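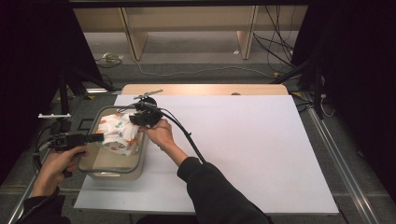
Figure 3. Spotted cloth bundled in the clear container, left side of the work surface.

3.2 Cloth and container

Each trial in the Dusterley set pairs one piece of fabric with one open container. The cloth is bundled and not folded, so its outline differs from trial to trial. Coloured spots on a white ground keep the creases legible against a pale surface. We recorded 40 trials per container and discarded 9 in which the fabric hung over the rim. 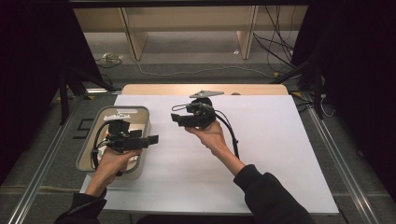 Container placement was kept constant across the Lis and Brilska layouts. A shallow container leaves little wall to hold a bundle in, and bulky fabric tends to spring back above it. The rectangular tray therefore rests on the left side of the table — the centre is left for spreading the cloth — and the white covering stops short of the far edge, where a strip of light wood remains visible.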